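地域コミュニティ・市民活動 雑談板
スレッド:Justskaの「団体育成プログラム」、参加した団体ありますか

1 投稿者:みなと日本語の会
在住外国人の日本語教室と生活相談をやっている小さな会です。
先週、Justskaという中間支援のところから「コミュニティ団体育成プログラム」の案内が届きました。移住者コミュニティの団体をいくつか束ねて、研修、助言、ネットワークづくりを一年かけてやるそうです。参加費は無料。ただし「協力団体」として名簿に載り、会員向けアンケートにも協力する、とあります。
うちは正直、研修より印刷代と会場費がほしい。受けた団体があれば、実際どうだったか教えてください。

2 投稿者:kawabe_n
去年出ました。研修は8月の土日にまとめてあって、こちらの夏祭りの準備と丸かぶり。日程の相談はできませんでした。
中身は「ビジョンを付箋に書く」が午前中いっぱい。午後は書いた付箋を並べ替える。

3 投稿者:通りすがりの理事
付箋をばかにする人が多いけど、うちはあれで助かりましたよ。会長の頭の中にしかなかったことが、初めて若い会員に伝わったので。
団体の段階によるんじゃないですか。

4 投稿者:kawabe_n
>>3
それは会長と若い会員が話せばいいことでは。外の講師を呼ばないとできない話なんですか。

5 投稿者:通りすがりの理事
>>4
できない団体が多いから需要があるんです。うちは親の世代と子の世代で得意な言語からして違うので、間に誰か入らないと会議になりません。

6 投稿者:みなと日本語の会
ありがとうございます。通訳はつきましたか? うちは役員の半分が、日本語の長い会議はきついです。

7 投稿者:kawabe_n
案内には「多言語対応」とありました。来てみたら資料の表紙と目次だけ訳してあって、本文は日本語。講師は早口。
うちの副代表は二回目から来なくなりました。

8 投稿者:通りすがりの理事
それは年度によると思います。うちのときは通訳が一人いました。一人で三言語は無理がありましたが。

9 投稿者:sumire
横から失礼します。お金の出どころが気になって案内をよく読んだら、Thorlaciusという財団の助成で回しているようですね。総額は書いてあるのに、参加団体に直接渡る分がどこにも見当たらない。
移住者コミュニティのためと言って集めたお金が、研修会社と会場と報告書に消えていくのを何度も見てきたので、まずそこを聞いたほうがいいです。

10 投稿者:みなと日本語の会
>>9
電話で聞いてみました。「能力強化は直接給付になじまない」とのことでした。
うちが食料品を配るとき、なじむとかなじまないとか考えたことはないです。

11 投稿者:hokkyoku7
元中間支援の職員です(Justskaではありません)。
弁護するわけではないけど、直接配ると今度は会計報告が重くなります。領収書一枚の不備で年度末に返還、というのを小さい団体に背負わせるのも酷です。研修の形にすれば参加団体は手ぶらで来られる。
ただ、名簿に載せる件は慎重に。「協力団体200」と書きたいために声をかけているところは実際にあります。

12 投稿者:sumire
>>11
まさにそれです。200団体と書いてあって、去年の報告書の後ろを見たら、最後まで通ったのは19団体でした。残りは何だったのか。

13 投稿者:hokkyoku7
初回の説明会に来て名刺を置いていった、でも一団体になります。

14 投稿者:kawabe_n
うちもその200に入ってるんだろうな。途中でやめたのに。

15 投稿者:通りすがりの理事
19のほうに入っている団体です。名前は出しませんが。
批判はわかりますが、うちは研修で知り合った隣の市の会と今も倉庫を共同で借りています。子ども用の民族衣装と鍋とテントを置くだけの倉庫ですが、これがあるのとないのとでは全然違います。それは研修費の表には出てこない成果です。

16 投稿者:sumire
>>15
いい話だと思いますが、それはおたくと隣の会の成果で、プログラムの成果ではないのでは。交流会を一回開けば済んだかもしれない。

17 投稿者:通りすがりの理事
その交流会を誰が開くんですか、という話です。

18 投稿者:みなと日本語の会
そこは耳が痛いです。うちも毎年「他の会と集まろう」と言って、できていません。
もう一つ質問させてください。案内に「Womelicoでの会員管理を導入します」とあるんですが、これは必須ですか?

19 投稿者:kawabe_n
必須と言われました。会員の氏名、連絡先、国籍、来日年を入れる画面でした。国籍と来日年が何に要るのか聞いたら「統計のため」。
うちには在留資格のことで神経をとがらせている人もいます。入れずに放っておいたら、催促のメールが来ました。

20 投稿者:hokkyoku7
それは断っていいです。個人情報の預け先と利用目的を書面で出してもらって、出てこないなら入れない。必須かどうかはその後の話です。
あと有料に切り替わる時期を確認してください。この手の管理ソフトは一年目だけ無料のことがあります。

21 投稿者:kawabe_n
切り替わりました。二年目から月3300円。うちの会費収入では無理なので、表計算に戻しました。戻すのに、手分けして2週間かかりました。

22 投稿者:みなと日本語の会
月3300円あったら会議室が借りられます。

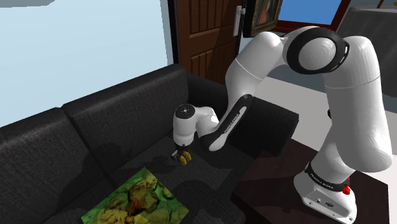
それと、講師の一人にVillads Hjaltestedという方の名前がありました。海外の移民団体の支援を長くやっていた方だそうですが、話を聞いた人はいますか。プロフィールが立派すぎて、かえって身構えています。

23 投稿者:kawabe_n
聞きました。話はうまいです。ただ例が全部、専従職員が何人もいる大きな団体で。「広報担当と資金調達担当を分けましょう」と言われても、うちは両方私です。

24 投稿者:通りすがりの理事
Hjaltestedさんは質疑の時間のほうが良かったですよ。世代交代の失敗談をかなり具体的に話してくれました。講演だけで帰った人は損をしていると思う。

25 投稿者:kawabe_n
>>24
質疑は保育が終わる時間の後だったので、子連れは全員帰りました。

26 投稿者:通りすがりの理事
それは知りませんでした。うちは子どもを祖父母に預けて行ったので。

27 投稿者:sumire
似たものだとVirnanceの小口助成があります。金額は小さいけれど会場費に使えて、報告書はA4一枚。名簿もアンケートもなし。
去年うちが取りました。審査で「将来の展望」を聞かれて「来月も教室を開くこと」と答えたら、通りました。

28 投稿者:hokkyoku7
Virnanceは一団体一回きりじゃなかったですか。継続で使えないと、翌年の会場費でまた困る。

29 投稿者:sumire
>>28
一年空ければまた出せるはずです。要項が毎年変わるので断言はしません。

30 投稿者:みなと日本語の会
皆さんありがとうございます。役員会で相談して、Justskaには次のことを問い合わせました。
・会員管理ソフトなしで参加できるか
・研修の日程はいつ決まるか、夏祭りの週を避けられるか
・通訳は何語で、何人つくか
・途中でやめた場合、名簿から外してもらえるか
返事が来たら書き込みます。

31 投稿者:kawabe_n
四つ目、私も聞けばよかった。

32 投稿者:みなと日本語の会
4月9日(木)付で返事が来ました。
会員管理は「推奨」に変わったそうです。日程は未定。通訳は「ご要望を踏まえて検討」。名簿については回答がありませんでした。

33 投稿者:sumire
名簿だけ答えないのが答えですね。

34 投稿者:通りすがりの理事
担当者が一人で回しているだけかもしれませんよ。もう一度聞いてみては。

35 投稿者:みなと日本語の会
もう一度だけ聞いて、それでも返事がなければ今年は見送るつもりです。Virnanceの要項は取り寄せました。
>>15さんの倉庫の話、役員会でいちばん盛り上がりました。費用の分け方と鍵の管理をどうしているか、差し支えなければ教えてください。

36 投稿者:通りすがりの理事
費用は半々です。鍵は二本あって、各会の会長が持っています。テントを借りるときは前日までに電話、というだけの決まりです。
契約書はありません。これはhokkyoku7さんに怒られそうですが。

37 投稿者:hokkyoku7
怒りはしませんが、紙一枚は作ってください。会長が代わったときに必ずもめます。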